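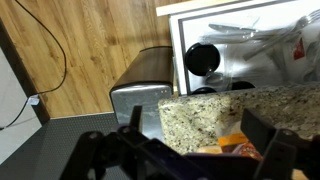

The kitchen counter, with a snack on it.

About Kuvel

Kuvel is a language school. We teach Japanese, Turkish and Romanian to adults who have jobs, children, bad knees and other reasons to be late. We have been at it for 17 years, on the second floor of a building whose first floor sells bathroom tile. If you reach a wall of faucets, go back out and try the other door.

How it started

Ryota Yoshida and Tuncay Canpolat met as translators at a shipping company, where they spent their days turning angry letters about missing containers into polite letters about missing containers. Ryota wanted to learn Turkish. Tuncay wanted to learn Japanese. They traded lessons at lunch and were both terrible teachers for most of a year.

When the shipping company moved away, it left them with a small severance check each and a whiteboard they had asked for. The first class had four students, one of whom was Tuncay's dentist. She stayed for six years and still corrects his grammar while he can't answer back.

The name doesn't mean anything in any of the languages we teach. We checked all three before ordering the sign. A student later told us it sounds like a brand of floor cleaner, and the sign was already up.

What we teach

Japanese, from first words to newspaper reading. Emiko Kikuchi runs the program and teaches the upper levels. She gives a kanji test every week and has heard your excuse.

Turkish, in four levels. Tuncay teaches all of them. Level two is mostly suffixes, and so is level three.

Romanian, added after enough people who had married into Romanian families asked for it. Petrică Cârstea teaches the evening group and a short course called Meeting the Parents, which covers food, compliments, and how to refuse a fourth helping. The last part has a low success rate.

We don't teach business English, and we don't prepare anyone for exams, although people do take them and some come back to tell us about it.

How classes work

Groups are small and run for ten weeks. You'll be asked to speak in the first lesson, badly, in front of other people who are also speaking badly. Homework is short. It isn't optional, whatever the person next to you says.

There is a placement chat before you sign up. Please don't study for it. We once put a man in level three on the strength of one very good paragraph about his hometown, and it was a long ten weeks for everybody.

The library

We own 1,162 books, most of them donated and a surprising number of them about fishing. Shota Imai looks after the shelves and the front desk. Students can borrow two at a time. He remembers who has what.

Summer

The school closes for the second half of July. Emails sent then will be read in August, in the order they arrived, by someone with a sunburn.

Visiting

You're welcome to sit in on one class for free. Write to the front desk and say which language. Street parking is hard after five, and the tile people do tow.

Page last updated 11 March 2024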